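4.2 How people find their way to a counter

I should say up front that I came to this part of the study sideways. Our paper is about hallways in small rental homes and how folks use them, and I had planned to spend this section on storage. Then the diaries started coming back and almost everybody wanted to talk about the walk from the front door to the kitchen instead. So that's what this section is about.

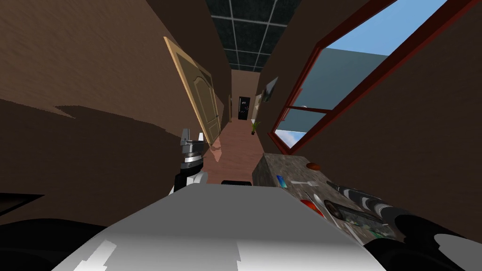
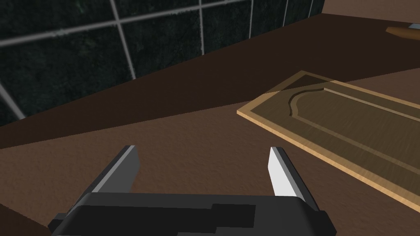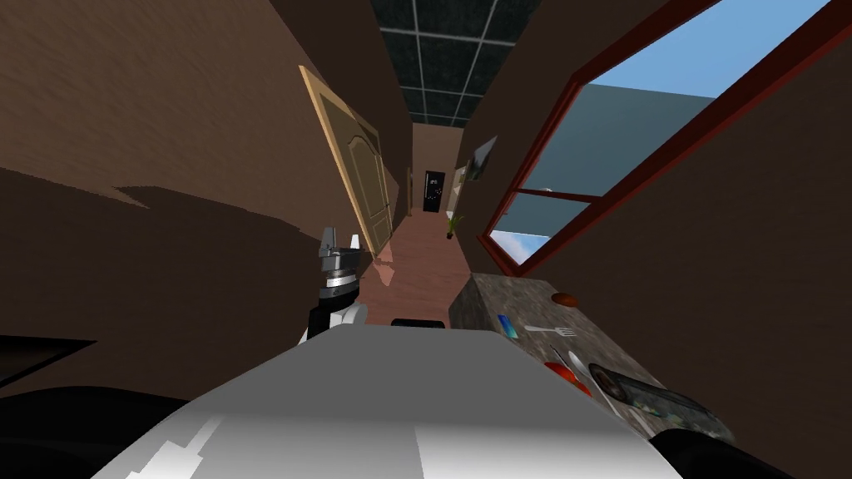

Figure 3. Three computer-rendered views from the same place.

We asked each household in Jedley and Mornalside to keep a diary for 45 days. The form was plain: what you carried in, where you set it down, and whether you had to move it again before bedtime. I borrowed the last question from Fionnuala Coughlan, who used it in her own work on mudrooms, and I'm so glad I did, as it gave us our best material (and some very cranky handwriting).

The first thing I noticed was how loyal people are to one landing spot. Mail, keys, the dog's leash, a bag of onions - it all goes to the same place, and that place is hardly ever the one the builder had in mind. In the Jedley homes the builder put a shelf by the door. Most diaries never mention it. One woman wrote that she had lived there four years and thought the shelf was for a phone that somebody had taken away. Her things went to the end of the kitchen counter, and so did her husband's, and so did the neighbor's when the neighbor stopped by!

Mornalside was different, and it took me a while to see why. The hallways there are longer, and they turn before they reach the kitchen. Diaries from those homes talk about stopping. People stop to shift a bag from one arm to the other, or to let a kid squeeze past, and once they've stopped they tend to put something on the floor. I had coded these early on as "drops," the same as a bag left on a counter. Gearóid Ní Mhurchú, who coded the second batch, argued with me over this for most of September and was right. A thing put down at a turn gets picked up again. A thing put down on a counter stays until somebody needs the counter. We went back and split the code in two, and the tables in the next section use the split version.

We ended up with 1,000 diary entries after cleaning. I threw out entries where the writer left the last question blank, which hurt, because a few of those were the funniest ones. I also left out the households that moved during the study. They carry so many boxes that they swamp everything else.

One more wrinkle is light. I hadn't asked about it at all, but it kept turning up in the margins. People wrote that they hurried through a dim hall and slowed down in a bright one, and several said they would never leave a bag on a hall floor after dark for fear of tripping on it. I can't tell from the diaries how strong this is, and I'd want somebody to measure it properly before I leaned on it. The Nic Giolla form, which we adapted for the second round, has a line for time of day, and I wish we had used it from the start.

I'll add a word on width too. Every landlord I spoke to told me width was the whole story - make the hall wider and people will quit complaining. The diaries don't back that up very well. Some of the happiest entries come from the tightest halls, where there's a short straight walk and a clear bit of counter at the end of it. Complaints pile up where the walk has a turn and a door that opens the wrong way. Section 4.3 takes up the doors.

Contact: Grokstead Housing Study | Copyright 2023 | Back to top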